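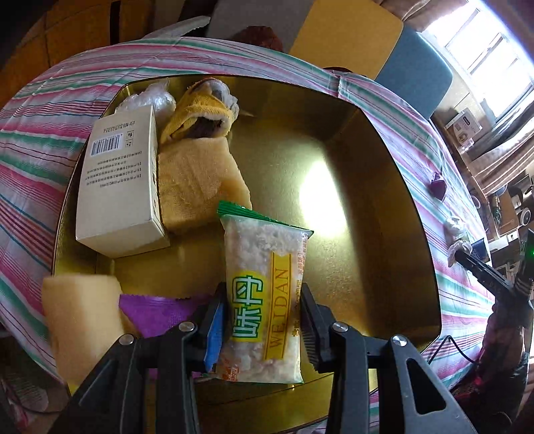
WEIDAN snack packet with a gold-colored tray.

Dry goods move to the Tamar building
Eshun Market Newsletter, 11 July 2024

Print | E-mail

The dry goods section of Eshun Market has moved across the parking lot to the ground floor of the Tamar building. Flour, rice, beans, dried noodles, tea, packaged snacks, and baking supplies are all there now. Produce, dairy, frozen food, and the bread counter have not moved.

Members voted for the change in April. The market has 3909 members on its rolls, and the old dry goods aisle dates from when Weltthorpe was a much smaller town and the market carried very little besides grain and canned vegetables. Two carts could not pass each other in it. The back wall also ran alongside the compressor room for the freezers, and in summer that wall got warm enough that we stopped keeping nuts or whole wheat flour on it.

The Tamar building has a concrete floor, small windows on the north side, and a loading door at ground level. Deliveries used to come up a ramp by hand truck. They now roll straight in.

What is where

The shelves in the new space are numbered from the front door. Grains and flour are on the left as you come in. Beans, lentils, and split peas come next, then pasta and noodles. Tea and coffee are on the far wall. Snacks and sweets are on the right, closest to the register. Spices are on the low shelves in the middle, with the refill jars at one end.

The bulk bins came over from the old aisle, and we added eight new ones. The scale is next to them. Please write the bin number on your bag or jar before you go to the register. If you bring your own container, weigh it empty first and write that weight on the lid. Tape and markers are on the hook by the scale.

Welington Guimarães runs the floor in the new space and is there most mornings. He has a printed map at the register, and he is keeping a list of things people can't find. The first week's list was mostly cornstarch, which had been put with the flour and is now with the baking supplies.

New items

We added 247 items to dry goods as part of the move. Many are things members had asked for on the request sheets over the past two years, including more Chinese, Filipino, and Brazilian groceries. Some will stay and some won't. Rogelio Dizon, who does the buying, will look at sales after the first season and drop what sits.

"If you asked for something and it's on the shelf, buy it once so I can see it move," Dizon said. "And if you try it and don't like it, put that on the sheet too. I would sooner know now than reorder it."

Request sheets are on a clipboard at each register. Include the size of the package if you can. A request that says "rice crackers" gives him very little to go on.

Dates on packages

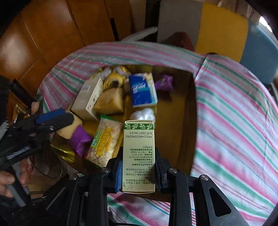 Stock in the new section is shelved by date, oldest in front, and the staff checks each shelf as it is filled. With more imported goods coming in, we have had questions about how to read what is printed on them. There is no single system. Some companies put the month first, some put the day first, and many put the year first. The pale green box is an easy one: it says EXP:2027.06.24, and with the year in full at the front there is only one way to read the rest. It also carries a second line, PRO:240625HRD02, which has no dots to break it up, and that is the kind of code that gets mistaken for an expiration date. If a package has two sets of numbers, look for the letters in front of them before deciding it is old.

Dates like 05/08 with no other marking are harder. If you aren't sure, bring the package to the register and someone will look it up on the delivery sheet. We would like to hear about anything past its date on the shelf, and we will swap it or refund it on the spot.

Keeping dry goods at home in summer

The same things that were wrong with the old aisle are wrong with many kitchen cabinets. The shelf over the stove is the worst place for flour, nuts, or oil. A low cabinet on an inside wall is usually cooler. Whole wheat flour, wheat germ, and ground flaxseed keep best in the refrigerator or freezer in a closed container. White flour and white rice are fine at room temperature if they are kept dry.

Opened bags should go into jars or tubs with tight lids. Pantry moths can chew through thin plastic and paper, and once they are in one bag they are soon in all of them. If you find webbing in a bag of flour or oats, throw the bag out, empty the shelf, vacuum the corners and the screw holes, and wipe everything down before you put food back.

Write the date you opened something on a piece of tape and stick it to the lid. It is also worth cutting out the cooking directions and dropping them in the jar.

The market is carrying Nuteo storage jars in two sizes, on the end of the spice shelves. The small size holds a pound of lentils with a little space left over. Replacement lids are sold separately.

Hours and parking

The Tamar building opens at nine, an hour after the main store. Closing time is the same for both. You can pay for everything at either register, but please keep your receipt if you are carrying bags from one building to the other.

The two parking spaces nearest the Tamar loading door are for deliveries only until noon. The bike rack has been moved to the north side of the building, under the windows. Carts can go between the buildings, but stay on the painted walkway, and leave them in the cart bay by the main entrance when you are done.

The old aisle is closed off while the shelving comes out. The freezer section will expand into that space later in the year.

Print | E-mail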